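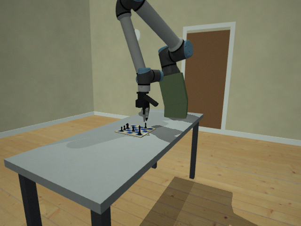

How many times do you have to show a robot arm a simple pick-and-place before it can do it without you?

It took me 100 good demonstrations, plus 40 bad ones that I ended up deleting.

8 December 2020

I've been putting off writing this up since the summer. I started the Awan project in June with a plan to teach an arm to lift a chess piece and set it down on another square, and to do the whole thing in simulation before going anywhere near hardware. Awan is just the name of the folder, by the way. It doesn't stand for anything.

The simulator is Havarau, which I picked for the dull reason that it installed on my desktop without a fight. It came with a room, a table and an arm on a pedestal. I added the chessboard myself. I made the squares blue and cream, and I only put out a few pieces at a time, mostly black ones. The pale pieces are a pain to work with. They're close enough to the color of the tabletop that I lose them when they end up off the board, and I've driven the gripper into one more than once.

For the first month I tried to control the arm from the keyboard. One pair of keys for left and right, one for forward and back, one for up and down, more for rotating the wrist. You can get the job done like this. It's slow, though, and the recordings look like nothing a sensible person would want copied. The gripper goes over, stops, goes down, stops, goes over a bit more, stops. I recorded 40 demonstrations this way and trained on them anyway, and what I got was an arm that moved a little, paused for a very long time, and then moved a little more. It had learned my pauses. When I was looking for the next key I was holding still, and holding still was the most common thing in the data.

So I deleted those and bought a secondhand 3D mouse, the kind with a knob you push and twist. I got it from the surplus shelf at Grestent in Sukthorpe, where you can still walk in and dig through boxes. The rubber on the knob was sticky and I had to clean it with alcohol. After that it worked fine.

The difference was large, and it showed up within an evening. With the knob you move in several directions together, so the path from one square to another comes out as a curve. My hand got tired before my patience did, which had never happened with the keyboard.

A few things I learned about recording, in no special order.

Go straight down. The pieces are small and the fingers are long, and if you come in at a slant you tip over whatever is next door. I now get the fingers pointing vertically while they're still well above the board, then lower them the last part without touching any other direction. Every demonstration does this. When I was loose about it, the trained arm was loose about it too, and the pawns paid for it.

Close the gripper later than you want to. On the keyboard I would close as soon as the fingers were near the piece. They'd catch the narrow top and the piece would swing or pop out. Going lower and closing on the wider part of the piece helped a lot. You have to wait a beat before lifting as well – the physics in Havarau needs a moment to settle, and if you yank the piece up at once it slides.

Don't keep the saves. By a save I mean a run where you fumble, knock the piece, go around and rescue it. I was proud of some of those. I kept a few in the early sets, thinking the arm would learn to recover from its own mistakes. It learned to fumble first. I've read that other people do get useful recovery behavior from runs like that, so maybe I had too few of them or they were too different from each other. For now, if I knock something over, I hit reset and the run is gone.

Move the camera once and then leave it alone. I spent a whole weekend trying to work out why a new batch of recordings made everything worse. I had nudged the view so I could see better past the elbow. The policy takes the camera picture as input, so as far as it was concerned the whole table had moved.

Shadows matter more than I thought they would. The arm throws a big soft shadow across the table and some of it lands near the board, and it shifts as the arm moves. At one point I turned shadows off to make rendering faster, recorded a batch, and then tested with shadows on. The arm hovered over the wrong square most of the time. I turned them back on and recorded the batch again.

The set I'm using now has 100 demonstrations in it. All of them are with the 3D mouse, all with shadows, all from the same view. The start square changes from run to run and so does the piece. I tested it last night on 42 starts it hadn't seen, and it put the piece on the right square in most of them. The misses were nearly all crowded starts, where two pieces stand on neighboring squares and there isn't much room for the fingers. I don't have enough of those in the recordings, because I don't like doing them.

The knight is its own problem. The head is bulky and sits off to one side, so where you grab it depends on which way it faces. I had been setting it down facing any which way. I'm going to record another batch where I turn the wrist to match before going down, and see if the arm picks that up. Up to now I'd hardly used the wrist at all, and it shows.

Somebody asked in the comments on my last post why I don't write a script for the motion, given that the simulator knows where every piece is. For this task a script would work, and I did write one early on to check that the gripper could hold a pawn. But I want to get to the point where the arm works from the camera alone, and I wanted to find out what my own hands do to the data. The second part has turned out to be most of the project.

Next is the knight batch, then more crowded boards. I also need to fix the reset key, which sits right beside the key that saves a run. I have lost 3 good ones that way this week.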